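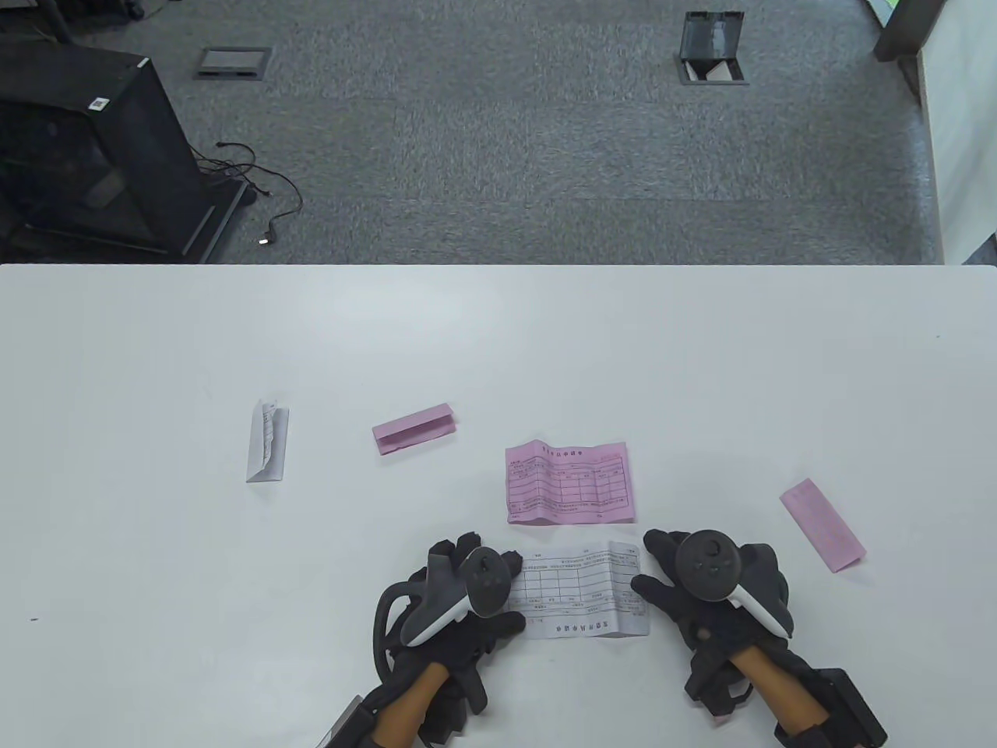

Jade Marsden wrote in the margin of last term's notes that the Fodonico strip "invented" the silent final panel, and could we please say so in the lecture. I'd like to see her evidence. Every strip gets credited with inventing something, usually by whoever is selling the reprint.

## Session 5: Who drew Hollis?

The standard story goes that Tronberg drew all 66 surviving dailies of *Hollis* alone, in ink, straight onto the board. It comes from one interview, given by Tronberg, long after anyone could contradict him.

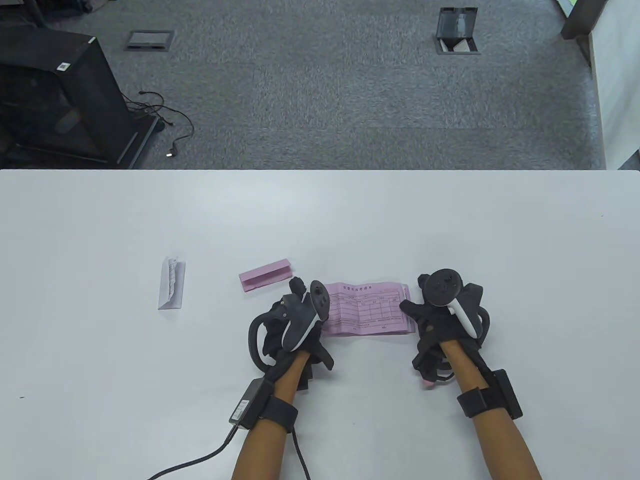

Look at the lettering first. In 9 of the dailies the letter G has a flat foot, and in the rest it doesn't. Reprint editors call this "a playful period." It could also be a second letterer. Bring a magnifier and the Vustdale proofs, not the book, which was retouched.

**Terms you need**

- *Daily*: one weekday strip
- *Proof*: a clean print sent to newspapers
- *Ghost*: an unsigned artist working under someone else's signature

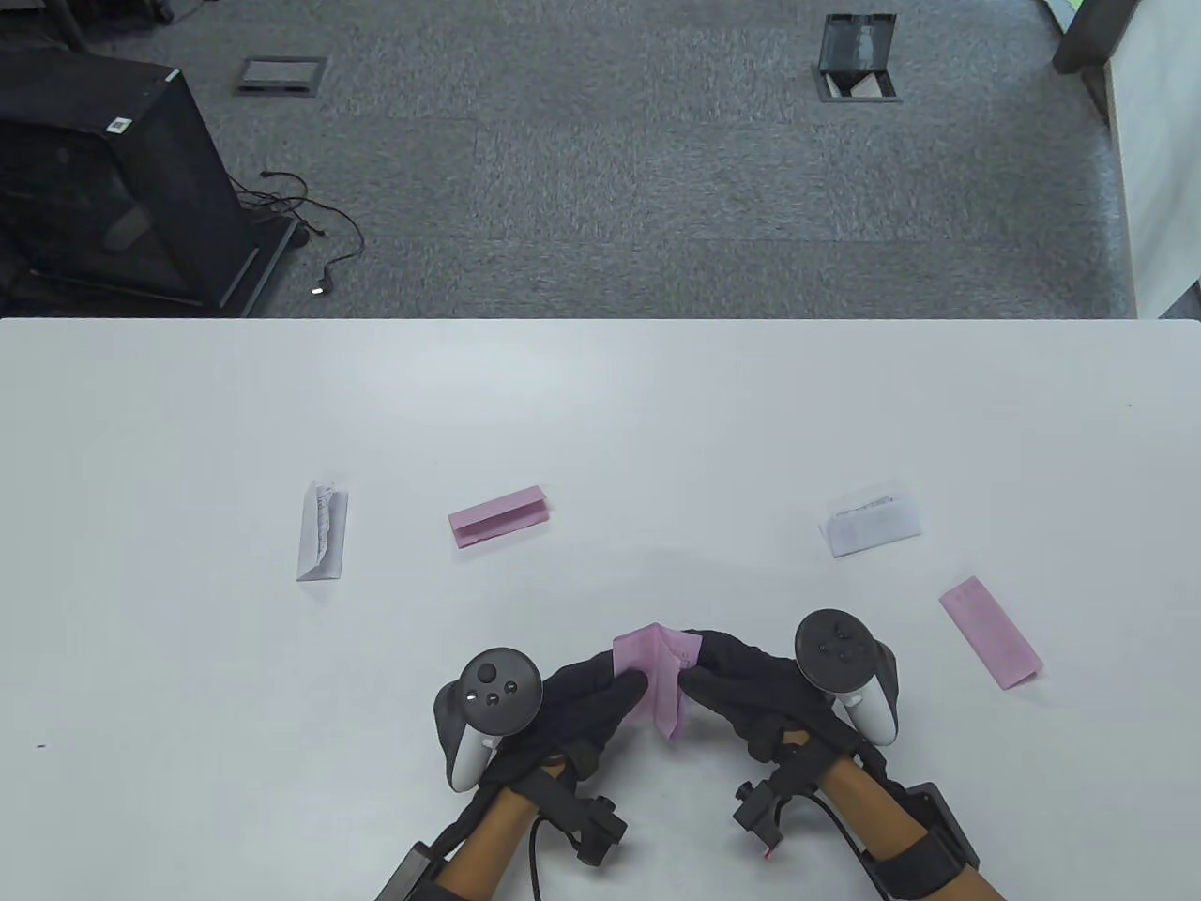 A signature proves very little. Syndicates owned the name and could have it put on anything. The usual reply is that the line "feels like" Tronberg, and I have never been able to mark a paper on feel.

**Reading:** packet, pp. 5–26. Skip the foreword.

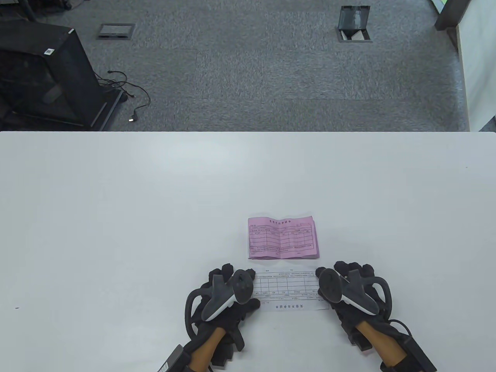
For the short paper, pick two dailies and argue that the same hand drew both, or that it didn't. Cite the panel each time. "Experts agree" will be crossed out. Papers are due in my box by 4 p.m., stapled.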